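3.2 Grout color and perceived tile size

In the Storkach survey, 263 tenants judged the tiles in their renovated bathrooms. Tiles with a dark joint were estimated as smaller than the same tiles with a pale joint, and this effect was stronger in the evening. In Steltodholm we repeated the questions with 50 tenants in October and received a similar result - only the difference between morning and evening was weaker. One explanation is the lamp position, which was not the same in the two buildings. A large tiled surface is also judged differently when its surroundings are dark (Figure 4).
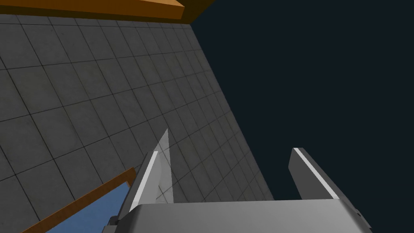

Figure 4. Tiled surface with dark backdrop, computer rendering.

For this reason we kept the answers given after dusk in a separate group. They are treated in Section 3.3.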